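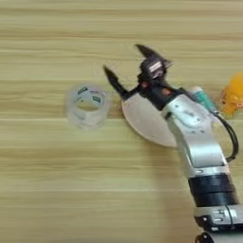

What is the cheapest way to set up a table for a small household?

Buy one plain white plate per person plus two spares, pick up plastic cups that can take a dishwasher, and spend whatever is left on the table itself.

That is the order most buyers get wrong, according to the staff at Drutar, a secondhand kitchen shop in Catelmont. The store sells more dishes in August than in any other month. People come in for a full service of 16 place settings and go home to a table that seats four.

The shop's advice is to start with six plates. White is the easy choice for replacement. A chipped white plate can be swapped for nearly any other white plate of the same width, and the stack will still sit level in the cupboard. A patterned set loses a piece and the search starts.

Plain white does show wear. Gray marks on the inside of a plate are usually metal left behind by knives and forks, and a paste of baking soda and water takes most of them off. Rub with a soft cloth, leave it for a few minutes and rinse. Steel wool makes it worse.
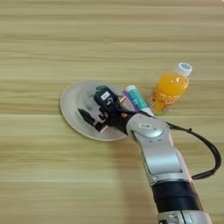
*A round white plate with a raised rim, on a light wood tabletop.*

Cups are a matter of taste. Glass feels better in the hand. Plastic survives a drop, and frosted plastic hides the fine scratches that make clear cups look old after a year. Printing near the rim is the first thing to fade. Wash printed cups on the top rack or by hand.

The table takes the largest share of the money. Karakaya, a furniture workshop on the same street, sells a pale wood model for $518 and a smaller one for $232. Both come with an oil finish that needs a fresh coat twice a year. Spills should be wiped along the grain. Rings from cups will come out with light sanding if they are caught early, but sanding on a varnished top leaves a dull spot.

Plovex, the discount store by the highway, carries felt pads and cork coasters near the registers. The pads go under the table legs. The coasters should be kept where people sit down, or they stay in the drawer.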